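4.2 Chore trials outside the training cell

The policies described in Section 3 were trained in a single cell with fixed lighting and a cleared floor. To test whether they carry over to ordinary surroundings, we moved the evaluation to the shared hall at Surnville, where desks, office chairs and other equipment stay where their users leave them. The trial set covers 6 chores: clearing a desk, hanging a cloth, sorting hand tools, stacking paper, pushing in a chair and wiping a tabletop. Each chore was attempted 100 times with the Curov controller and 100 times with the Pulludo baseline of McIntyre and Trevaskis. Start poses were drawn at random from a list fixed before the first trial.

A trial counted as a success only if the end state matched the written goal and no person had stepped in. Partial results, such as a cloth hung by one corner, were scored as failures. This is stricter than the scoring used in the Valcárcel benchmark, where partial credit is given for each completed step, and the two sets of results should not be compared directly. 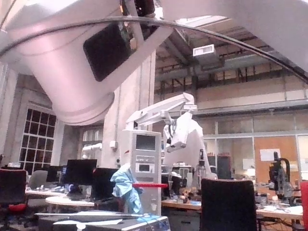 Figure 6. Evaluation hall with robot arms, desks and monitors, from the viewpoint of a wrist-mounted camera.

Failures fell into two main groups. The first was perception under partial occlusion. When a robot's own links or cables covered much of the wrist view, the controller tended to hold its last estimate of the target and continue, and the grasp then closed beside the object. Adding a short retreat motion before each grasp reduced these errors in the tool and paper chores but had little effect on the cloth chore, where the target itself changes shape between views.

The second group concerned contact. Office chairs roll and turn when pushed, and neither controller models this motion. Both applied a straight push toward the desk and stopped when the measured force exceeded the limit. Raising the limit was not considered acceptable in a hall shared with staff. A person corrects the direction of push within the same movement, and we see no simple way to add this behavior to the present action set.

Training data volume does not appear to be the limiting factor. Increasing the number of demonstrations from 967 to 2,000 improved desk clearing and wiping, both of which tolerate small position errors, and left the cloth and chair chores unchanged within the spread between repeated runs. We therefore regard the controller as usable for light clearing work under supervision. It is not ready for unattended use in a home or on a shop floor. Section 4.3 examines the time needed per chore, including resets.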